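Why Everyone Should Read a Businessman's Memoir They've Never Heard Of

13/05/2020

I have a shelf in the hallway that my family calls the boring shelf. It holds memoirs by people who ran companies. Most of them weren't famous companies, either. One man made gaskets for 40-odd years, one woman imported sewing thread, and another man owned three movie theaters in a town that has none now. I love that shelf! I'd like to talk you into starting one of your own, or at least into reading one book of the kind before the summer is over.

The one that got me going again this spring is by Gunther Brandes, who founded a small firm called Ostermann (he named it after his mother's family, and takes two full pages to say why). He made pumps and valves in Trestau. The book was printed privately, it has no index, and the photographs are all bunched in the middle the way they used to be. My copy came in a box of used books, with a bus ticket at page 11. I read it in two evenings and then read parts of it again out loud to anyone who would sit still.

What the famous ones leave out

You know how the big business memoir goes. There's a garage or a dorm room, a bad year, a phone call, and then 200 pages of meeting other well-known people. I've read plenty of those and enjoyed a few. But they're written by someone whose story has already been told by magazines, and you can feel the author steering toward the scenes we expect. The setbacks have been sanded down until they're only there to make the good part look better.

Brandes has no such problem. No magazine ever asked him anything, so he tells it in the order he remembers it. He spends a whole chapter on the wrong kind of paint. He bought it cheap, it peeled off the pump housings in cold weather, and he drove to nearly every customer himself with a brush and a can in the trunk. He's still mad about it. There's no lesson at the end of the chapter, just a sentence about what the gas cost him, and then it's the next year and he is hiring a bookkeeper.

I think that chapter taught me more about running a small firm than the whole row of bestsellers at the airport. You see what the owner's day was made of. He answers the phone, he looks for a lost invoice, he worries about a man on the second shift whose wife is sick. He eats his lunch standing up. He mentions lunch a lot, by the way, and so do the gasket man and the thread woman. I've come to look forward to it.

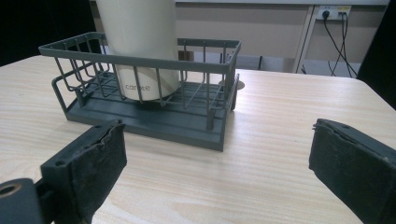 The case for vanity

People who sniff at these books usually call them vanity projects. All right, let's say they are. A person of 80 who worked every day since the age of 15 wants to put it down on paper, pay a printer, and hand out copies at a lunch. I can't find the harm. I would much rather have the book than not have it, vain parts and all, and the vain parts are often the best! Brandes lists every award he ever got, including a regional one for tidiness. He is prouder of tidiness than of the export prize. How could you not like him after that?

I'll admit to the weak spots. These authors are hard on their competitors and soft on themselves. Their wives, when it's a man writing, tend to get a warm paragraph on the last page after keeping the books without pay through the whole first half. Workers show up by first name and leave without a goodbye. You have to read with one eyebrow up, and it helps to have a second account handy.

With Brandes I got lucky, as there is one. Detlef Hinrichs worked for him as a fitter, left, and later wrote a long piece for the local history newsletter in Teltitz. It runs only nine pages and it's a delight. Hinrichs remembers the paint business too, except that in his telling it was the fitters who drove out with the brushes and Brandes who stayed behind with the phone. I have no idea who's right. Maybe they both drove. I do know that the two accounts side by side are better than either alone, and that I spent a happy hour going back and forth between them at the kitchen table with my coffee getting cold. 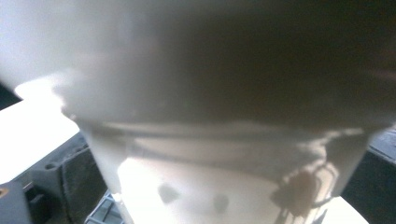

Hinrichs is also the one who explains Nernolex, which Brandes mentions only in passing. It was a coating the firm tried to develop on its own after the paint trouble, and it ate up a good deal of money over several years. They made 3015 test plates. Hinrichs knew the number because he had to stamp every one of them. The owner gives this a sentence and a half; the fitter gives it two pages, and he still has one of the plates, which he uses to prop open his garage door. If you ever teach a class on product development, I beg you to hand out those two pages.

Which brings me to what I'd really like to see happen. There are owners and fitters and bookkeepers in every town who are getting on in years and who have a book like this in them, or at least nine pages. They think their firm was too small or too dull. Please go and bother them. Bring a recorder, or a notebook if they're shy about recorders, and ask about the worst purchase they ever made. Don't ask about success — they'll give you the speech from the retirement dinner. Ask what broke, who fixed it and what everybody ate.

And if there's already a book, buy it. They turn up at church sales and in the local interest corner of used bookstores, usually with a dedication to somebody's nephew in the front. I paid less for the Brandes than for the sandwich I had that day. My gasket man I'm not lending out anymore, since the last borrower kept him from August until well past New Year's, but the movie theater book is free at the moment if anyone wants it.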